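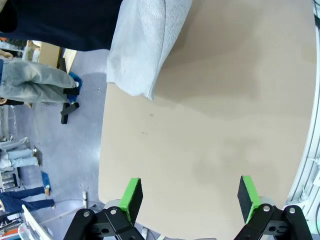

A pale towel at the practice table, with the green-padded fingers of the gripper pointing up at it.

About Zalier

August 5, 2018, by the Zalier team

213 shares were never going to make us famous, as an old friend of the firm likes to put it, but people do keep finding this page, so we thought we had better tell you properly who we are and what we get up to all day.

Zalier is a small company in Beltamham, and we spend our working lives on one question: can a machine help with the chores yet? We mean the dull ones, like folding towels, wiping down a counter, or putting the stock back on the right shelf in a shop after closing. We began with 4 of us in a rented unit on the Hayes side of town, and most of that first February went on arguing about tea towels (we still do, a bit).

The short answer to the question is "some of them, slowly". A towel is a devil of a thing for a robot. A box keeps its shape wherever you put it, whereas a towel slumps and hides its own corners, and it never lands the same way twice. In our last long run of folding trials we made 3,213 attempts and were happy with 1,569 of them, and we are a good deal less fussy than anybody's grandmother. Picking up one corner is mostly fine these days. Finding the second corner is where the afternoon goes.

We also work with a laundry in Musgate, where they have been very patient with us and very frank, and their sorting tables have taught us more than our own ever did. If you run a laundry, a care home or a shop and have a job you would gladly hand over, do write and tell us about it. We will say so plainly if we think a machine can't do it yet, and we'll put the kettle on if you fancy coming to see for yourself.

Shares: 5

Comments (3)

tealady_b: Can it do fitted sheets? If it can do fitted sheets I'll take two.

Zalier: Not a chance at the moment, sorry! Flat ones, on a good day.

norfolkpete: Less than half right sounds low, but it beats my lads. Good to see you print the number.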